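Welgate Crafts Forum > Faux Florals > Sorting and storage

Thread: Fake roses and hydrangeas, store as pairs or by type?

csenge_l
I took over the flower bins for our church hall in June and I am trying to get them into some kind of order before the next round of table settings. We have red roses and light blue hydrangeas, all fake, plus a lot of leaf sprigs that have come off or were bought separately. The last person kept everything in one tall box and the petals on the bottom layer are crushed.

My plan is to lay things out on a long table, match one rose with one hydrangea, add greenery, and put each set away together. I have white plastic crates and trays for this. Some of the hydrangeas have stems that splay in all directions and catch on the crate walls when I lift them.

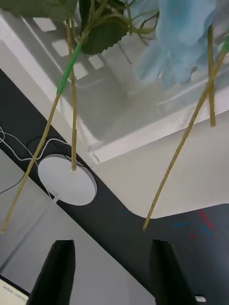

So the first question is whether to cut the stems down. The vases at the hall are short and I would lose nothing there. The second question is whether pairs make sense at all or if I should keep roses with roses.

burnwood_vilmos
By type. Always by type. If you store pairs you have to take pairs out, and the day someone wants only roses you are pulling apart every set you made. I have 100 stems in my garage and they are in four crates by flower, with the greenery in a fifth.

Don't cut anything yet. You can bend a wired stem to fit a short vase, but you can't put the length back.

fanni.b
I disagree with Vilmos on the pairs. If the hall uses the same centerpiece every time, pairs save a lot of work. I do 20 tables for a seniors' lunch every other Sunday and mine go away exactly as they come off the table. I lift the pair out, lay it in a tray, done.

Agree about not cutting.

csenge_l
It is the same centerpiece nearly every time, yes. A rose and a hydrangea with two sprigs. A few people have asked for only red at a wedding, but that is maybe once a year.

I tried the layout this way, with the blooms side by side and the stems left to go where they want. Loose leaves stay separate until the end.

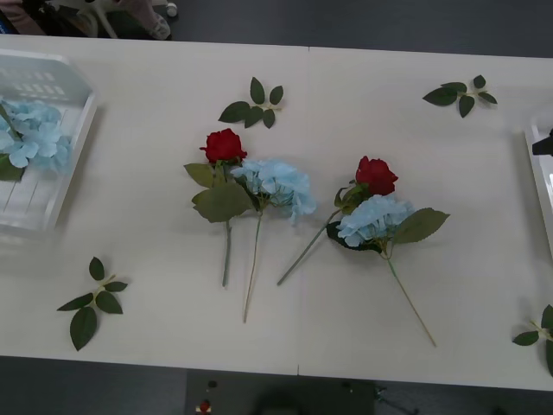 With everything spread out I could see how different the stem lengths are. I had been treating them as the same size. I would still like to trim the long ones to match, but I'll hold off.

O_Major
What are the stems made of? If there is wire in them, ordinary scissors will get ruined. Use side cutters. I have a pair from Hivden that has done 1309 stems by my tally sheet and still closes properly. File the cut end after or it will scratch the inside of a glass vase.

csenge_l
There is wire in the roses. I am not sure about the hydrangeas, they feel softer.

burnwood_vilmos
Probably solid plastic then. Those you can fold over at the bottom and hold with floral tape. No cutting needed.

Ottó, why do you have a tally sheet?

O_Major
I do this for a shop. We bill by the stem.

barna_sz
On the crushed petals: steam works on fabric ones. Hold them over a kettle for 30 seconds, keep your hand out of the way, then shape the petals with your fingers and leave them alone until they cool. Don't do this with foam flowers.

For roses, start with the outer petals and leave the middle as it is. Once the middle has been opened up it is very hard to get tight again.

fanni.b
I would not use a kettle. A hand steamer on low gives you more control. I warped a whole bunch of leaves over a kettle because the plastic went soft before the petals had even relaxed. If the leaves slide off, take them off first.

barna_sz
Mine have fabric leaves so I never had that problem. Fair point for plastic ones.

csenge_l
Thanks. I went through the roses one at a time today to decide which ones need steaming. I put each one on a white surface so I can look at the petals and the leaves under the bloom.

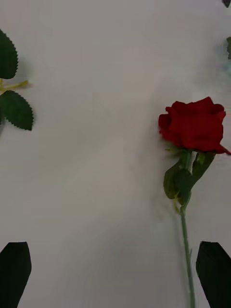 Most only need a wipe with a damp cloth. The bad ones are going in a bag and I'll borrow a hand steamer for those. Fanni, do you put anything between the flowers in the tray? I was thinking tissue paper.

fanni.b
Tissue under the heads, nothing on top. One layer per tray. I use the flat ones from Bakos because they stack without touching the blooms.

burnwood_vilmos
One layer per tray takes up a lot of shelf. I go two deep with the heads at opposite ends and have not had a crushed one yet. Still say by type.

csenge_l
I am going to do pairs for the regular tables and keep the spare roses in their own crate, so the red-only weddings are covered. Loose leaves get a bag. Does anyone label the ends of their crates or the lids?

O_Major
Ends. You can't read a lid when there is another crate on it.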